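# Pruline – Datenkarte zum Zweiarm-Kit

Kategorie: Robotik > Datensätze > Manipulation

Drucken | Per E-Mail senden

Pruline ist unser Datensatz zum Tischkit Ira: 80 Episoden, aufgenommen im Februar, alle ferngesteuert von Ásdís Østergaard und Sille Vídalín. Zwei Arme auf einer gemeinsamen Schiene, gelbe Fingerspitzen, dazu Kameras an Zelle und Greifern – wir arbeiten unheimlich gern damit! Besonders die Übergaben von Arm zu Arm machen Spaß, auch beim zehnten Anschauen.
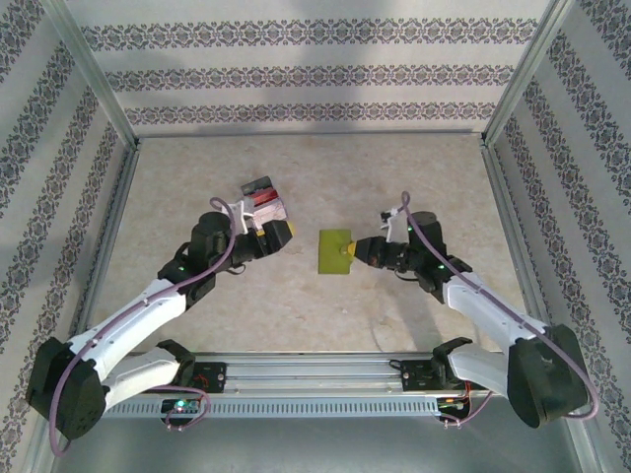 Marmorierte Arbeitsfläche, gelbe Greiferspitzen:

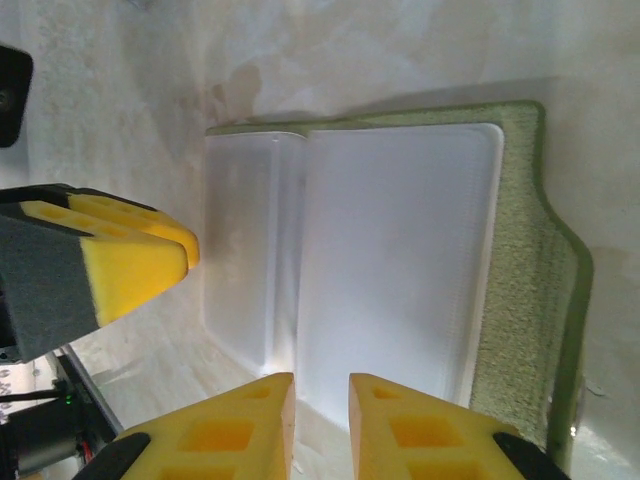
**Kann ich die Daten auch mit nur einem Arm nutzen?**
Die Gelenkwerte liegen pro Arm in getrennten Dateien, man lädt einfach `links` oder `rechts`. Bei Übergaben fehlt dann natürlich die Gegenseite.

## Bekannte Lücken

- 8 Episoden ohne Greiferkraft
- Episode 17: Zeitstempel springt

Stand: 25. März 2023

Diese Website verwendet Cookies. Einstellungen | Alle akzeptieren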